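Sutter Hall, the Large Room
Gallery page, Visdale Rooms
Updated 2022-09-04

Sutter Hall is the ground-floor room at Visdale. It is hired out by the half day or the full day, mostly for workshops, small fairs and staff days. The floor plan and the price list are on their own pages.

The room number on the booking form is 643. Please use the number as well as the name, as there is a smaller Sutter Room upstairs and the two get mixed up.

Tables and flowers

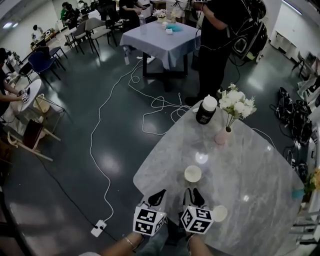 We offer the marble-patterned table to every hirer, and it stays in the room unless you ask for it to be moved. Most groups use it for drinks, sign-in sheets or a display. It takes a vase of flowers well, and the white bouquet in the pale pink vase is a fair guide to the size that suits it. Anything much taller gets in the way of people talking across the table. The second table has a light blue-gray cloth on it, with a smaller vase of white flowers. Cloths can be added to a booking for a small charge and should be left folded on a chair at the end.

Flowers are ordered through Trisonia, the shop on the corner. They need 3 days' notice and will deliver to the front desk. You can bring your own flowers if you like. Vases are kept in the cupboard by the kitchen door and should be emptied and rinsed before they go back.

Paper cups are included in the hire. Hot water and coffee are extra. Please wipe up spills on the tabletop the same day, coffee and red wine in particular.

Seating is a mix. There are stools and small side tables for groups that want to sit in twos and threes, and stacking chairs in the store for talks. Tell us which you want when you book. If we do not hear from you, the room is left as the last group had it.

Windows, lights and power 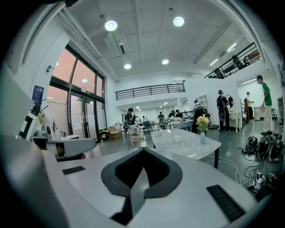

Evening bookings run until 10 p.m., and the lights are on 2 separate switches just inside the main door. Many hirers like the early part of the evening best. The tall windows on the left wall have dark frames and go from floor to ceiling, and a pinkish-orange sky shows well through them. The round ceiling lights are enough for a social event. For close work, put the long fluorescent ones on too. The table is at an angle here, with yellow roses in a light blue vase, and there is still space to walk past it.

Extension leads are available from the desk. Cables that cross a walkway have to be taped down or covered before guests come in, and this is checked at the start of each hire. Tape is supplied.

Coats go on the coat rack. For larger groups we can bring in a second one from the hall.

Blinds were fitted by Cirkmont last November and are worked by hand. Pull them down slowly and leave them up when you go.

Setting up and leaving

Hirers may come in 2 hours before the start time to set up. Allow 4 people if you plan to move the heavy table, and lift it. Do not drag it over the floor.

Trash bags are under the sink. Full bags go in the bins behind the building. Return the key to the front desk or drop it through the mail slot.

Other galleries: Sutter Room (upstairs), Kitchen, Courtyard, Entrance and Parking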